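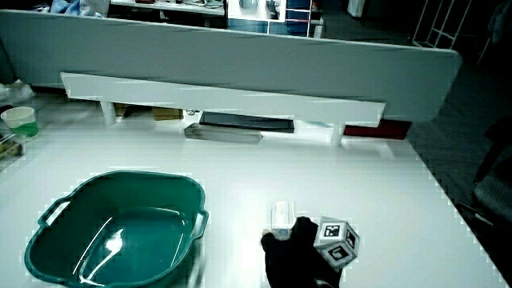
Keeping Course Certificates and Badges in Order

Save each badge file the day it is issued. Links from a provider can expire after a course closes.

Name files by year, then provider, then title. Trevelthorpe certificates download with only a number, so rename those first.

Keep 2 copies, one on the computer and one on a USB drive in the desk drawer.

Print paper certificates on plain letter stock and store them flat in a folder. Skip the laminating.

Check the list every October and delete duplicates.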